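Is an aubergine really a vegetable?

Lots of people say so. Should you believe them? Not so fast. Ask where the seeds are – they grow inside, and plant scientists call that a fruit. A berry, even!

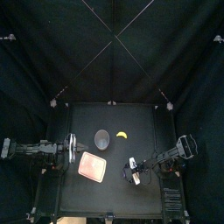 A black table with black cloth walls.

Toy ones can't settle it, as plastic has no seeds. Still, check the shape and colours. Are real ones always purple? No – some are white.

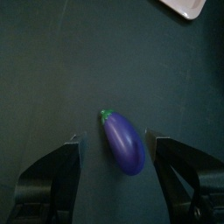
A toy aubergine with a green cap.

Cooks still say vegetable. Who do you think is right?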